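Pestwood Library Reading Room
Progress report to the Kourkoulas Fund
February 2018

Period covered

This report covers work on the reading room since our last update. The project is in its second phase. Phase one dealt with the roof and the north wall. Phase two covers heating, flooring, lighting and furnishings, and makes up the larger part of the grant.

The library has stayed open. The children's section is operating out of the meeting room, and the newspapers and large-print shelves are in the front hall. Story time was moved to the mornings in January so that it would not overlap with the noisiest work.

Heating and electrical

The old radiators on the street side have been taken out and the pipes behind them replaced. The contractor, Sokilum, found that 2 of the shutoff valves in the basement had seized and could not be reused. New valves were not in the original price. We paid for them out of the contingency line, with the fund's agreement.

Electrical rough-in is finished. The city inspector asked for one change, a second exit sign near the back stairs, and that has been ordered.

Interior and finishes

The choice of finishes took longer than planned. We had expected to settle colors before the holidays, but comments from the patron survey came in late and we wanted to read them first. The survey had 300 responses, mostly on paper. The most common requests were better light for reading, more places to sit alone, and fewer hard surfaces near the front desk. Quite a few people asked for bright color and for plants. 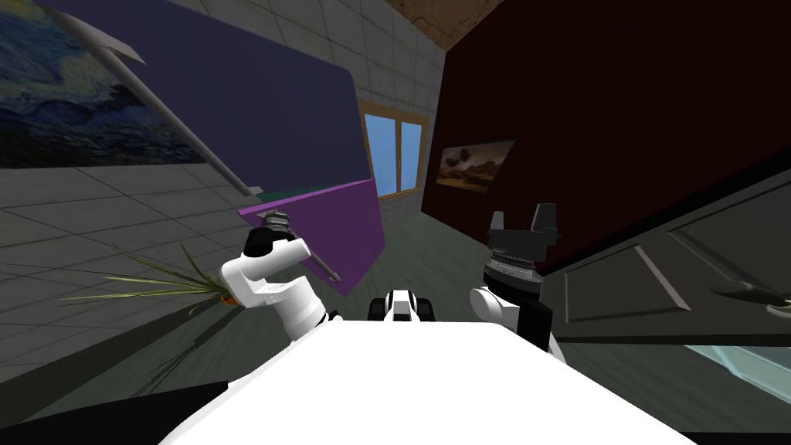
Plant with long, spiky green-and-yellow leaves in a small orange pot; magenta panel and floor tiles.

The wall color for the reading area is now settled. The plaster repairs under the windows have to cure before painting can start, and Sokilum has moved the painters back on the schedule to allow for this.

Shelving is on order from Vamora. The low units will be on locking casters so the middle of the room can be cleared for talks. Vamora has confirmed the order but has not yet given us a firm delivery date. We have asked for one in writing.
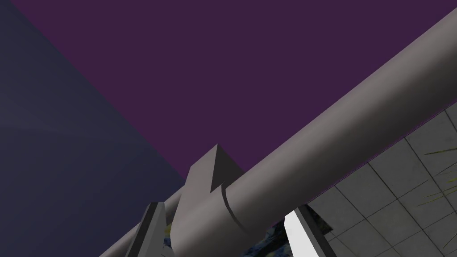
Budget

Spending to date is within the approved total. Three lines have moved:

Plumbing is over, for the valves described earlier.
Window repair is under. Fewer sashes needed rebuilding than the survey of the building had suggested.
Temporary signs and moving costs are slightly over. We had to rent storage for the reference collection when the basement turned out to be too damp for books.

We are not asking for more money at this time. We would like permission to move the savings on the windows to the flooring line, where prices have gone up since the bid. A revised budget sheet is attached.

Flooring and counters

We received 13 samples for the floor and the front desk. Most were ruled out on cost or on how they showed scratches. Staff preferred darker colors at the desk, where bags and wet umbrellas get set down all day. The final choice will be made once the supplier confirms the lead time. 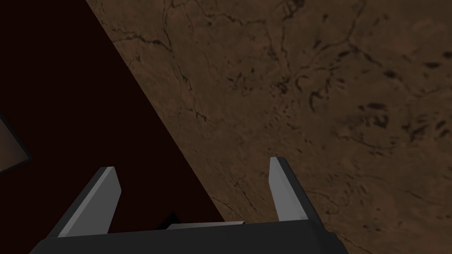
Very dark maroon surface next to a brown marbled one with dark cracks and flecks.

Delays and risks

The project is running 2 weeks behind. Most of that is the plaster. The shelving delivery is the main risk to the opening date, and if it slips further we would reopen with the old shelves and swap them out section by section.

Parking remains a problem on market days, when the contractor's truck takes up spaces that patrons use. Sokilum has agreed to schedule deliveries before we open.

Next steps

Finish plaster and begin painting.
Install the second exit sign and call for reinspection.
Confirm flooring and place the order.
Return the reference collection from storage.
Send the fund the invoices for the second payment, with the signed inspection form.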